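Skustix cell, bench notebook
February 10, 2023
Garment folding, teleop demonstrations, block 2

Carried on from yesterday's block with the same leader arms and the same task: garment flat on the table, both sleeves in, bottom edge up to the collar, release, arms back to rest. The dataset stood at 833 accepted episodes this morning. Target for the first training run is 1,337, a number left over from the plan written in July. No reason to change it now.

Setup before start:
Leader-to-follower offset checked on all joints. Right wrist roll was out by a little over a degree, re-zeroed twice before it held.
Gripper close force left at the Oyelaran default. Tried one step lower on the pale cotton shirts and the hem slid out during the lift.
Gravity compensation on the left leader feels heavy at full reach. Wrist gets tired after an hour. Swap operators at the hour from now on.
Clock sync between the two arm controllers fine after a restart. Before the restart the left stream lagged by a frame or two, so the first few episodes of the day are binned.

Morning session, pale shirts. 115 episodes recorded. Most rejects were operator error: regrasping in mid-air, or stopping to think with the cloth half up. Long pauses are bad for us. The policy trained on the Tunus towel set learned to hover over the table, and I am fairly sure it learned that from our pauses. Rule for operators: if you need to think, abort the episode and start again. Do not think with the trigger held.

Grasp approach. Two styles have crept in. One comes straight down and closes on a pinch of cloth. The other slides the lower finger along the table and under the edge. Sliding picks up a single layer more often, but it loads the finger sideways and the follower trips its current limit if the leader is moved too fast. Straight down is quicker and sometimes takes both layers. For the sleeve steps both layers is what we want, so I have asked for straight down there and sliding only for the bottom edge. Mixed styles in the same step will make the training data harder to fit. Episodes from before today are not tagged by style. Needs doing, not today.

Replay check. Picked a handful of accepted episodes and played the recorded joint positions back open loop on a freshly laid shirt. Arms follow well. Cloth does not end up in the same place, as expected. Useful only for catching dropped samples; found one gap in the right arm stream, episode removed.

Afternoon, dark garments. Black cloth on the white top gives a clean outline and almost nothing inside it. Creases are faint, and a sleeve lying over the body would be hard to tell from the body itself. Operators on the leader arms can look at the table directly and so have more to go on than the policy will have. Decided that for dark garments the operator works from the camera view only. Slower, but the demonstrations then depend on what the model gets to see.
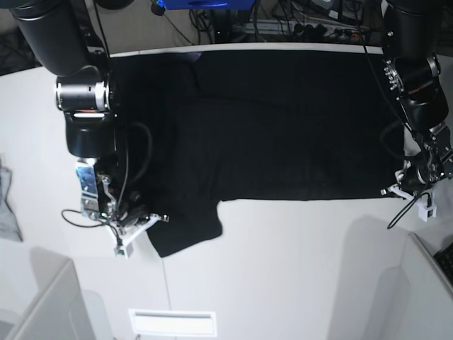 Reply added on the shared page, Vetport side: Camera view only is right for the dark set, but please don't mix it with the direct-view episodes under one task label. We did that with trousers and could not separate the two afterwards. Speed profiles were different and the slow ones dominated. Give it its own label even if the task text is the same. Also consider raking light from one side before you change the operator procedure, it brings creases up a good deal on black.

Agreed on the label. Camera-view episodes now go under a separate task name, and the viewing mode is written into the episode header. Will try the side light on Monday if there is a lamp stand free. If it helps, it has to stay on for evaluation as well.

Still open:
Style tags for the old episodes.
Current limit on the right follower, ask Oyelaran whether it can go up one step without shortening gearbox life.
Spare finger pads, last pair is on the arm.
Write down the abort rule and tape it next to the leader arms.

Arms parked, controllers off, data copied to both drives.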